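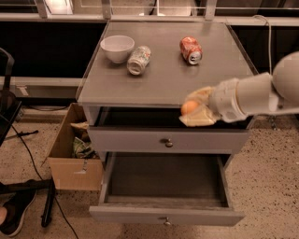

The Little Gray Cabinet Finally Gets a Job

4 October 2021

Okay, so I have been putting off the gray cabinet since June. It's a perfectly nice little thing, two drawers and an open cubby under the top, and for months it has been the place where stuff goes when I walk past with my hands full. A bowl, a couple of drink cans, a small orange ball. You know the kind of surface I mean!

I bought it from Trudy Partington when she was clearing out her guest room. She wanted 40 dollars and I didn't even haggle (I am a terrible haggler, ask anyone). The plan was to use it as a nightstand. Then I got it home and remembered that my side of the bed has a radiator, so it ended up on the carpet in the spare room, where it has been collecting things ever since.

This weekend I decided enough was enough and started with the bottom drawer. I pulled it all the way out and emptied it completely, and I do mean completely. I'm a big believer in getting down to the bare bottom of a drawer before you decide what lives in it. If you leave one thing in there, even a good thing, you end up organizing the whole drawer to suit a dead flashlight. Ask me how I know.

I had an open cardboard box on the floor right beside the cabinet, and I really recommend doing it that way. I used to make piles on the carpet, and then the phone would ring and I'd be stepping over piles for a week. With a box it's in or it's out. My only rule is that I'm not allowed to take anything back out of the box until the next day, and by then I usually don't want it.

So what goes where? I changed my mind on this about nine times, but I've settled on:

Bottom drawer: wrapping paper scraps, ribbon, tape, birthday cards. It's the deeper-feeling one when you reach in, and I only need that stuff every few weeks.

Top drawer: chargers and cords, each one with a twist tie around it. Kylie Pearce told me to label them and I said I would — I have not.

The cubby: library books, and only library books. I paid a fine last spring that I'm still mad about.

The top: the white bowl stays, because I love that bowl and it's a good catch-all for keys. Cans go to the recycling. The ball goes down to the toy bin with its friends.

I'm also thinking of swapping out the knobs. The ones on there are small and round and fine, but I have my eye on some brass ones. Has anyone changed knobs without having to drill new holes? Tell me in the comments, I'd love to skip that part.

Next up is the hall closet, and I'm going to need a bigger box.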